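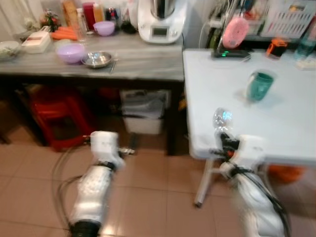
How Do Robots Learn to Hold Things?

Search our site Search Topics A-Z

Published 29/11/2022 by the Friesen Centre for Young Learners

Pick up a cup. You probably did it without thinking. Your eyes found the cup, your arm moved toward it, and your fingers closed just enough to lift it. A robot has to be taught or told how to do every part of that job.

The part of a robot that holds things is called a gripper. It does the work that your hand does. Grippers come in many shapes, and the people who build robots spend a lot of time finding out which shape suits which job. This page explains how they make a fair comparison.

What kinds of grippers are there?

The most common kind has two fingers that open and close like a pair of tongs. It is strong and simple, and it is good with boxes, bottles and handles.

A suction gripper uses air to stick to a surface, in the same way that a bath mat sticks to the bottom of the tub. It works well on smooth, flat things. It does not work well on a woolly sock.

A soft gripper has rubbery fingers that bend around an object. It is often chosen for fruit, eggs and other things that bruise or break.

Why test in a kitchen?

In a factory, a robot may pick up the same part all day long. The part is always the same size and always in the same spot. A kitchen is different. Bowls are wide and shallow. Chopsticks are thin and roll away. A clear plastic bottle is hard for a camera to see, as light passes through it and bounces off it. Carrots are all slightly different from one another.

Kitchens also have tables close together, stools tucked underneath and shelves full of jars. An arm has to reach what it wants without bumping what it does not want. If a gripper can manage in a kitchen, engineers learn a great deal about what it can do.

How is a fair test done?

Siham Naciri leads the gripper trials at the Plidthorpe workshop. Her team has been comparing two grippers, named the Wivus and the Juver. Both have two fingers. The Wivus has narrow metal tips. The Juver has wider tips covered in rubber.

"A fair test means changing one thing at a time," Ms. Naciri explains. "If we change the gripper, then the arm, the camera and the objects have to stay the same. Otherwise we cannot tell what made the difference."

The team chose 25 objects that can be found in most homes. Each gripper tried to pick up every object 16 times, and that made 400 tries for each gripper and 800 tries altogether. After each try, a team member wrote down one of three results: held, slipped or missed.

"Slipped" means the gripper touched the object but could not keep hold of it. "Missed" means the gripper closed on nothing at all. The two are recorded separately. A slip may be the fault of the fingertips, but a miss is more often a problem with the camera or with the way the arm was steered.

What did the team find?

In October the team looked at all of the results. The Wivus did better with thin things, such as chopsticks and spoons. Its narrow tips could slide in beside them. The Juver did better with round, smooth things, such as cups and bottles, where the rubber stopped them from turning.

Neither gripper did well with a bowl that was lying flat. The fingers had to come down over the rim at just the right angle, and a small mistake sent the bowl sliding across the table. The team is now testing a slower way of lowering the arm - it takes longer, but the bowl may stay put.

Why use two arms?

Try opening a bottle with one hand. It can be done, but it is awkward. With two hands, one holds the bottle still and the other turns the cap. Robots with two arms can share work in the same way. The hard part is timing, and each arm must also keep out of the other one's path.

Try it yourself

You will need kitchen tongs, a pair of oven mitts, a bowl and five small objects that will not break. Ask an adult before you begin.

1. Pick up each object with the tongs and put it in the bowl. Try each object five times.
2. Write down held, slipped or missed for every try.
3. Put on the oven mitts and do it all again without the tongs.
4. Compare your two lists. Which objects changed the most?

Words to know

Gripper: the part of a robot that takes hold of things.
Controller: the computer or handset that tells the arm where to go.
Trial: one try in a test.

210 shares Leave a comment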